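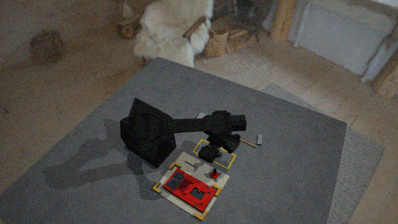

*A large gray tabletop with a black robot arm near its middle, in a computer rendering.*

**FOR IMMEDIATE RELEASE**
27 Jul 2025

# Geum Park Becomes a Historic District, and Is Asked to Keep Its Porches On

UKDEN. The neighborhood of Geum Park, which has spent most of its life being described as "out past the streetcar barn," is now a local historic district. The city council approved the designation this month after a hearing long enough that two speakers returned to the microphone to correct things they had said earlier in the evening.

The new district takes in 482 houses on 22 blocks, bounded by Ososura Avenue to the north and the old rail cut to the south. The western edge follows the alley behind Retus Street, except where the alley wanders off, and there the line goes straight without it.

Geum Park was laid out by the Retus Land Company for families who wanted country air and a short ride to the bank. The company's sales brochure promised "an absence of nuisances," by which it meant chickens. Deeds required a front setback, a masonry foundation and a porch deep enough to sit on. They also banned fences in the front yard, a rule that was obeyed until the first dog moved in.

The company had plans for a lake. The low ground at the bottom of Ososura Avenue is as far as it got, and after a heavy rain it still makes an effort.

**What the designation does**

Owners planning to change the front of a house, add a second story or tear anything down will now need a certificate of review from the city's preservation office. Most applications for small work will be handled at the counter. Larger ones go to a public hearing, where neighbors may speak for three minutes each and generally do.

The review covers what can be seen from the street. Kitchens, bathrooms and back bedrooms remain a matter between owners and their contractors. Paint color is not regulated. The Geum Park Neighborhood Association received more mail on this point than on all others combined, and would like to repeat it: paint color is not regulated. The purple house on Retus Street may stay purple.

Houses that have already lost their original windows or porches are not required to put them back. Owners who choose to do so may apply for a partial freeze on city property taxes, available once the work has passed inspection. Application forms run to 20 pages, several of which are blank on purpose and say so.

**How it got here**

The association began its survey of the neighborhood with a borrowed clipboard and a list of building permits that had been filed by street name, under street names no longer in use. Surveyors recorded rooflines, porch columns, chimneys and garages, along with one carriage block that three households each claim as their own.

The oldest house in the district is believed to be the brick foursquare at 2322 Ososura Avenue, built as the company's sales office and meant to come down when the last lot sold. Since the last lot took so long to sell, everyone had grown used to the building by then. It has since been a boarding house, a dental practice and a duplex, and is now a single-family home again with an unusual number of sinks.

"We have been telling people for years that this neighborhood was historic," the association said in a statement. "It is a relief to have it in writing, and we look forward to disagreeing about gutters through the proper channels."

**Next steps**

Street sign toppers marking the district will go up in November. The design shows a porch. An earlier version showed the lake.

The association will hold a walk-in evening for owners at the Ukden branch library before the new rules take effect. Staff from the preservation office will bring maps, sample applications and a selection of approved window profiles. Parking at the library is limited, and the lot next door tows.

**About the Geum Park Neighborhood Association**

The association represents owners and renters in the Geum Park district of Ukden. It publishes a newsletter, runs the spring porch tour and maintains the planting bed at the Ososura Avenue entrance, weather and rabbits permitting. Press inquiries may be left at the association's desk in the Ukden branch library during opening hours.

###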